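Standlow (robot)

Standlow is a two-armed mobile robot built in a shared workshop by Kwan-ho Yau and Dima Akl. 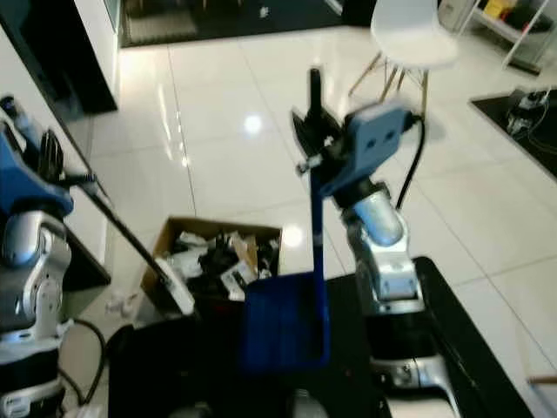
What is Standlow used for?
It is a test platform for floor cleaning and tidying with ordinary household tools, which it holds by their handles.

Design
Each arm ends in a gripper with black fingers. The dustpan used in cleaning trials is a long-handled type with a blue pan, held upright by the pole so that the pan stays close to the base. The second arm is assigned the sweeping or reaching tool. Tools are not modified for the robot, apart from tape on handles too thin for the fingers to close on.

The base carries the battery, the motor drivers and a single computer. Control software was written by Lingyun Zou and is divided into 14 modules, of which 5 handle grasping. The arms can be run under program control or by an operator.

History
Work began in May with one arm on a fixed bench mount. Joar Holmgren added the wheeled base after the bench version proved unable to reach the floor. An early gripper, known as Harner, was dropped when its fingers slipped on round poles.

Testing
The workshop log lists 1,986 grasp attempts on the present grippers. Finger pads are replaced after some 4,000 closing cycles. Glossy tile remains a known problem, as ceiling light reflections can be mistaken for objects by the vision module.

See also
Manninen (gripper)
Stindico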